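Boonmee Chaiyaporn
26 August 2025

1/ Notes on holiday-unit accommodation listings and what the words mean in practice. I write and check these for a living, mostly self-contained units and small motels on the coast. Posting it as a thread so I can stop answering the same email.

2/ Start with room type. A "studio" has the bed, the seating and the kitchen bench in one room. A "one-bedroom" has a door between the bed and the rest. If there is an archway and a curtain, it is a studio. Somham listed theirs as one-bedroom until April and spent a good part of the summer issuing partial refunds.

3/ Kitchen versus kitchenette. My working rule: a kitchen has a cooktop, an oven, a full-height fridge and a sink you can fit a baking tray in. Remove any one of those and it's a kitchenette. A microwave and a kettle on a shelf are "tea and coffee facilities" and should be listed as such.

4/ Bar fridge capacity deserves a number. Guests staying a week will shop for a week. If the fridge holds a carton of milk and a tub of yoghurt, put the litres in the listing.

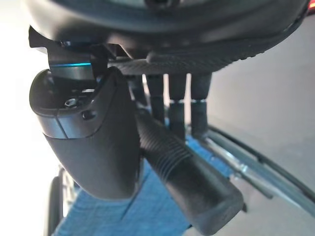 5/ Sofa beds. State the mattress width in centimetres, and state whether the sofa bed is counted in the maximum occupancy. "Sleeps 4" with one queen bed and a sofa bed is a different product from "sleeps 4" with a queen and two singles. Both are legitimate. The bedding configuration goes in the first paragraph, ahead of the view.

6/ On views. "Ocean view" is water visible from inside the unit, standing, at a window. "Ocean glimpses" is water visible from the balcony if you look for it. "Ocean side" describes which side of the building the door is on and promises nothing at all. I have stopped accepting "ocean aspect" from anyone.

7/ Distances. Give them on foot, by the route a person would walk, from the door of the unit. Straight-line distance is useful to gulls. The Brzozowska units are 77 metres from the sand on the map. The walk goes out the driveway, along the road to the crossing and back down the boat ramp, and takes more than 5 minutes. The listing now gives the walk.

8/ Parking: say how many bays per unit, whether they're covered, and the clearance height if they are. People arrive with roof boxes and kayaks. A property with 2 bays for 4 units has "limited parking, first in", and that phrase should be in the listing as well as in the confirmation email.

9/ Check-in. Publish the earliest time, the latest time and the method. If it's a key safe, say so before arrival and send the code in a message that can be read without mobile data. Coverage at a lot of coastal places is poor right at the gate, where guests tend to be standing when they first look for the code.

10/ Linen. "Linen supplied" covers sheets, pillowcases and bath towels. Beach towels are separate. Tea towels are separate too, although I have never seen a complaint about a tea towel make it past the first reply.

11/ Cleaning fees. If the fee is compulsory, it belongs in the displayed rate. A low nightly rate with a large fee on the final screen gets clicks and then gets abandoned bookings. Bulten moved theirs into the rate this year. Enquiries went down a bit, bookings stayed put, and they answer fewer emails.

12/ Heating and cooling. Name the appliance and the room it is in. "Reverse-cycle in living area, ceiling fan in bedroom" is a complete sentence for my purposes. "Climate controlled" tells the reader only that somebody owns a remote.

13/ Step-free access. This is the field most often filled in by guesswork. "Accessible" on its own isn't usable. What a guest needs:
- number of steps between the parking bay and the front door, including the one at the door
- clear width of the narrowest doorway, measured with the door open
- shower type: level, hob or over-bath
- bed height from floor to top of mattress 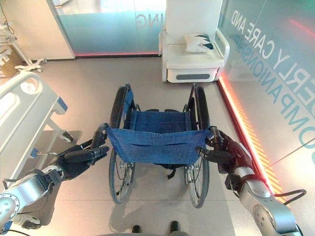 - surface of the path (concrete, pavers, gravel, grass)
- whether the rails are fixed or suction-mounted

14/ On the doorway figure. Measure from the face of the open door to the opposite jamb. The size printed on the door leaf is larger than the gap you get. I've had owners insist on the leaf figure because it is on the plans. The guest does not stay in the plans.

15/ Photos of bathrooms should show the shower entry at floor level. One straight shot from the doorway is enough. Wide lenses make a small bathroom look like a squash court, and then the reviews mention it.

16/ Pets. "Pet friendly" needs a size or number limit, the fee, whether the yard is fenced on all sides, and whether the animal is allowed indoors. Three sides of fence and a hedge is "unfenced". I won't be taking questions on hedges.

17/ Cancellation terms in plain wording, with the cut-off in days before arrival and the time zone of the property. Interstate guests get this wrong at the edges of daylight saving, and so do booking systems. Tusach's calendar shifted every cut-off by an hour last spring and it took a while to find.

18/ Star ratings. If the rating is self-assigned, say "self-rated". If it came from an assessment, give the year. A rating with no source is decoration and I delete it from drafts.

19/ Minimum stays. Put peak-season minimums in the listing text as well as the calendar rules. Otherwise people pick a date, see nothing available, assume you're full and go down the road.

20/ Wi-Fi. Run a speed test in the bedroom furthest from the modem, in the evening, with the other units occupied. Publish that figure. If the answer is "email only", write "suitable for email". Guests who plan to work will book elsewhere, and you'd rather they did it before they arrive.

21/ Several people have asked for my checklist as a document. It's a spreadsheet with a lot of private abbreviations in it - I'll tidy the columns and post a copy under this thread when the current batch of listings is finished.

22/ Correction to post 8: the bays I had in mind are shared with the office, so the second one is only free after closing. Listing amended.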